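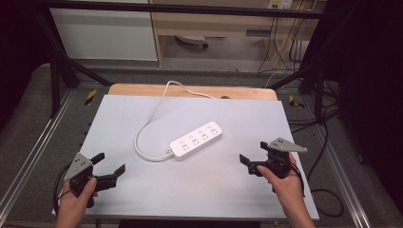
Harsh Tiwari has directed the Fuvthorpe Public Library since 2 small branches were combined into a single building on the river side of town. The library holds a general lending collection, a reading room, and the Uniyal Papers, a body of local letters and business records given by the family of the same name. On May 17, 2023, he spoke at length about the library's evening hours, its local history holdings, and the plans now before its board.

Tiwari came to library work through bookkeeping. He kept accounts for Bostitz, a maker of paper boxes, and spent his evenings sorting the firm's old order books for his own interest. "I wanted to know who had bought what, and why the orders stopped," he said. "The answer was usually in a letter folded into the back of the book. I went back to school so that I could do that kind of reading for a living."

The Uniyal Papers remain his chief interest. The collection has 688 letters, most of them written between two sisters, one of whom stayed in Fuvthorpe to run the family's seed business while the other taught school inland. Tiwari has read all of them and has prepared a guide to the names and places they mention.

"They write about prices, coughs, hats, and the state of the road," he said. "The older sister hardly ever says what she feels. She will give two pages to a late delivery of bean seed, and then in the margin she asks whether her sister is coming home. I have gone through those margins more often than I can defend."

Readers may consult the letters by appointment. Copies are kept in binders at the local history desk, and the originals are brought out on request when the copy is hard to read. Tiwari said that the second sister's handwriting grew very small in her later years and that she often turned the page and wrote across her own lines.

The change most noticed by the public has been the move to later hours. The reading room once closed at the end of the business day. It now stays open until nine on four evenings, and Tiwari said that the proposal met with some doubt among the staff.

"It was a fair concern," he said. "People have families, and the last bus leaves before we lock the doors. We changed the shifts twice before we had a plan that people could live with. I would do that part differently now. I announced the hours first and asked about the bus second."

Attendance in the evening has been steady. The room seats 40, and during school examinations it is often full. Adult readers make up most of the evening public at other times of the year – people studying for licenses, people filling out forms, and a group that meets to read plays aloud in the side room with the door closed.
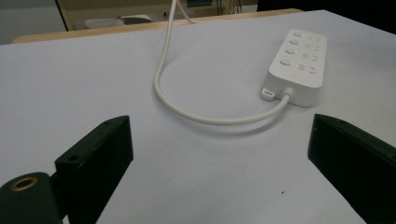 Tiwari has asked the board to extend the same hours to the local history desk, which still closes in the afternoon. "The person who wants to look up a grandfather's shop usually has a job," he said. "At present we are asking that person to take a day off. I find that hard to explain over the telephone."

The library has also changed the way it lends. Overdue fines were ended for all borrowers, and a lost book is now billed only after two written notices. Almost 100 books that had been missing from the shelves came back in the first season, among them a field guide to mosses that Tiwari had replaced at his own cost. Both copies are now in the collection.

The catalog is the next large task. The library uses Stedisix, a shared catalog system, for its general books, but the local history records are still kept on cards. Tiwari intends to have them typed in full, including the notes that earlier librarians added by hand. "Some of those notes are wrong," he said. "One card corrects another card, and then a third person has written 'no' beside both. I want all of it kept. A reader can judge."

Asked what he reads outside his work, Tiwari named sea stories and cookbooks. He does not cook from the cookbooks. He reads them, he said, in the order in which they were printed.

The board will take up the question of local history hours in June. The guide to the Uniyal Papers may be read at the desk, and written questions about the letters can be left there for the director.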